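Key drawer sort-out, plus a few bits on tags

Did the keys over the break. Should of done them in December when the shed padlock went missing its key for the third time but there you go. Notes below, bit rough, will tidy up later.

First thing. Get every key in the place out at once. Drawer, hooks, glovebox, coat pockets, the jar on the laundry windowsill, the bottom of the tool bag. If you do one spot at a time you'll just shift the mess round the house. Ask whoever else lives there to turn out their pockets too.

Then a tray. Any shallow one with a lip. Colour helps, something bright so a small dark key shows up. No bowls. Keys in a bowl nest and you're back to digging with a finger.

Tag before you sort. I know everyone says sort first. But once a key has a tag on it you can push it about, pick it up, drop it on the floor and still know what it is. Colours I settled on:

Green - outside. Gate, shed, letterbox.
Red or orange - doors people live behind. Front, back, the flat.
Black - vehicles and anything with a fob.
No tag - dont know yet.

Write on the tag as well if yours take a pen. Pencil holds up better than biro on the paper inserts, biro fades to nothing on a sunny hook. Never the address. "Back door" is plenty, and even that I shorten to BD.
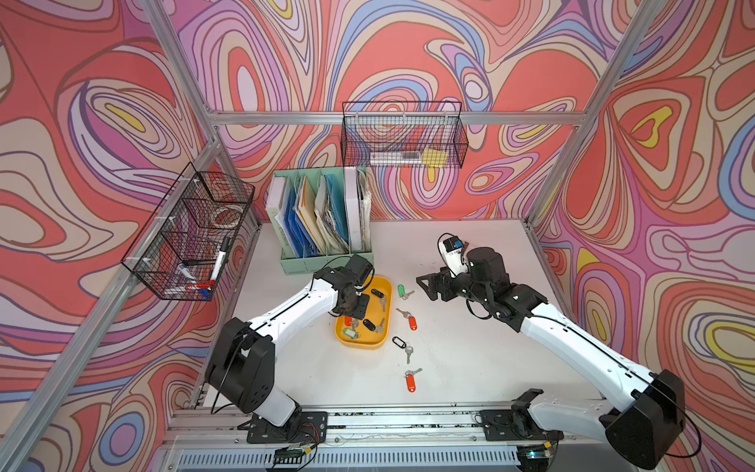 Tagged keys, some in the yellow tray and some still out on the table.

Work with the tray on one side and a clear bit of bench on the other. Tray is for known and tagged. Bench is for still to try. When you've tried a key in its lock it goes in the tray, and it doesn't come out again until everything's done. Sounds fussy. Saves you testing the same one twice, which I did the first year, whole afternoon of it.

Trying keys: take a handful to the lock, not the lock to the handful (obviously, but Italo Benedetti next door once unscrewed a cam lock off his filing cabinet to bring it to the table, so). Start with the head shape and the length. Don't force anything. If it goes in and won't turn, wiggle once, then pull it out. A snapped blade in a front door is a locksmith job and the Catolbridge bloke charged us 200 last time for exactly that.

Sticky locks. Graphite powder, small puff, work the key in and out. Not cooking oil. Not the spray can from the garage either if you can help it, it gums up with dust after a bit. Wipe the key after or you'll have grey pockets.

Split rings. Staple remover opens them, saves your nails. One tag and one key per ring while sorting. Bunches come later, once you know what you've got. If a ring has gone gappy, bin it, keys walk off those. Buy a packet of the flat ones, Lombardi hardware in Nollimville does them behind the counter, you have to ask.

Fobs. Keep the key on its own ring off the fob, don't hang five others from it. The weight's no good for the ignition and you'll be cursing at the servo trying to get it loose. Flat battery in a fob is usually a coin cell, the number's stamped on the old one, take it with you to the shop. Some want two going over with a dry cloth on the contacts before they wake up.
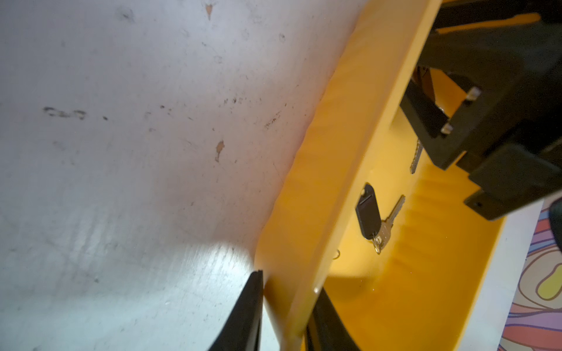
Mystery keys next. Everybody has them. Mine go in an envelope with 17/01/2023 on the front and if no lock turns up for them in a year they go in the scrap metal tin. Graziella Zuccaro keeps hers forever and has a biscuit tin of them, fair enough, she's got three sheds and a caravan.

Before you chuck any, check for:
cash box
window locks
bike lock
the radiator bleed key, looks like rubbish, isnt
suitcase padlocks
the meter cupboard

Spares. Two is enough. One inside, one with a person you trust who's home a lot. Ours is with Mirjana and hers is here, green tag, in with the gate keys. Don't put a spare under the pot plant. Everybody looks under the pot plant.

Getting copies cut, take the original, not a copy of a copy. They drift. By the third go it'll need jiggling. Test the new one the same day while you've still got the reciept.

Where it all lives now: hooks inside the pantry door, 8 of them, same colour order as the list up top. I had them by the front door before and moved them, you could see the lot through the side glass.

Next one will be the cables box. Might be a while.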